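An afternoon at Nidix: many zippers, few answers

The pitch in the invitation was "see how robots learn." I took the early afternoon slot at the Nidix open day in Drisside, mostly to find out how much of the learning is done by the robots. 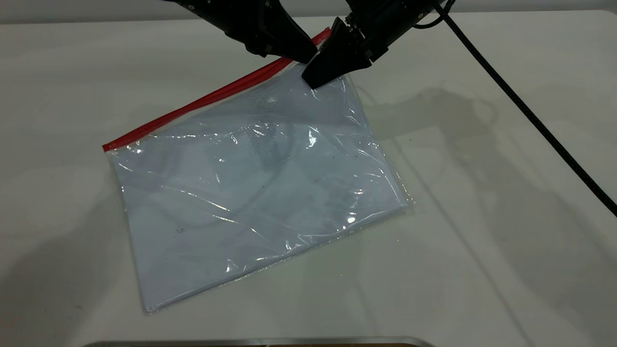 The pouch station

Nidix rents the upper floor of a former print works. The group I was in went straight to the station where they collect examples of two arms handling zip pouches, the clear plastic sort with a red zipper band. An operator sits to one side and moves a pair of hand controls, the arms copy the movement, and the whole attempt is saved. Then the pouch gets put back at a new angle and it starts over.

The target for this one task is 1000 saved attempts. On the day of the visit they had 169. I asked how many of those were good. The answer was that "good" is decided later, by a reviewer, and that failed attempts are sometimes kept because they are useful too. Sometimes, and by what rule? I was told there is a written guide. It was not on show.

I will say that the choice of object is a fair one. Clear plastic creases, throws back the light in bright spots and lets the table show through at the margin. Anyone who has tried to find the edge of a freezer bag under a kitchen lamp will have some sympathy. If a system can learn this, that is worth something. Whether it can is a separate matter, and we were shown the collecting and very little else.

What the software did with it

Upstairs from the print works loading dock there is a small room with a screen, where a video from an earlier project called Rebelo was playing. It showed arms folding a cloth with no operator, trained on 200 attempts. It looked smooth. It was also one cloth, on one table, and the video ran on a loop. I asked for the success rate and got a long reply about how rates depend on what you measure. True enough, but somebody must have measured something.

A visitor from a packaging firm asked the better question: what happens with a pouch of a different color? They plan to add 2 more kinds in March. So for now, they don't know.

The operators

This was the part I would have liked more of. Operators work in short shifts and swap stations, and the one we watched was plainly skilled, with a patience I don't have. The talk afterward called this "effortless teaching." It did not look effortless to me. It looked like a careful manual job done through a machine, with the pay and hours left off the slides.

Worth the trip?

Yes, if you already follow this kind of thing and can stand beside the pouch station for a while. Skip the talk. The Tetcombe bus stops at the gate, the coffee was free, and the sign-up sheet for the next visit was by the stairs when I left.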